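Open house at the Cendari countertop works, Fendummont

The flyer promised "a stone that outlives the kitchen," and I have heard that kind of thing before, so I drove out to Fendummont in July to see what the stone is made of. The lot was full by nine in the morning. Somebody had parked a coffee truck across the loading bay, and the line for it was longer than the line for the tour.

Cendari makes slabs for countertops and tables. Most of it is crushed mineral held together with resin, pressed flat and baked. Our guide, Mali Gethin, kept calling it "stone" until a man behind me asked what share of it was stone. She said it depended on the range. He asked again and got the same answer, a little slower.

The mixing hall is loud and smells like a body shop. We were given paper masks at the door and asked to stay behind the yellow line. Rhun Lewis, who runs the press, was the best part of the morning. He told us which colors he hates making (the whites, since every speck shows) and how long a slab has to rest before anyone may touch it. He also said they scrap more than people think. When I asked how much more, he looked at Gethin, and Gethin moved us along to polishing.

There is a wall of samples there, 133 of them by the sign, and I would not swear to telling half of them apart. Zorard, their top line, costs a good deal more than the basic Appiah. I held one of each up to the window. The Zorard had a slightly finer grain. Whether that is worth the difference in a kitchen where somebody is going to put a toaster on it, I leave to the buyer.

Then came the heat demonstration. A pan was taken off a burner and set down on a slab for a minute or so, wiped, and declared harmless. Fine, but the care leaflet in my bag says to use a trivet at all times. I read that line out to Haris Dhanial at the sales desk, and he said the leaflet was "conservative." The warranty uses the same wording as the leaflet — I checked — and the warranty is what you will be holding when the mark doesn't come out.

I did like the speckled grays. They hide crumbs and they don't pretend to be Italian marble, and on a plain table they look better than any of the veined slabs in the showroom.

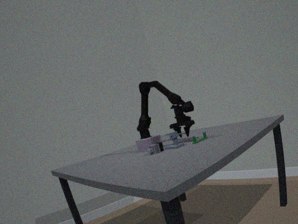 Speckled gray top on dark legs, shown against a plain wall.

Prices were harder to get. I was told that a small table would come in at "around 1,000," and a written quote for the same size, which I asked for twice, came to 1,019 before delivery. Delivery to my zip code was "to be confirmed."

The tour takes two hours, with a lot of standing. Wear closed shoes; they turned away a couple in sandals. The coffee was good. My sample chip is on the windowsill with a ring of red wine drying on it, and I'll wipe it off on the weekend.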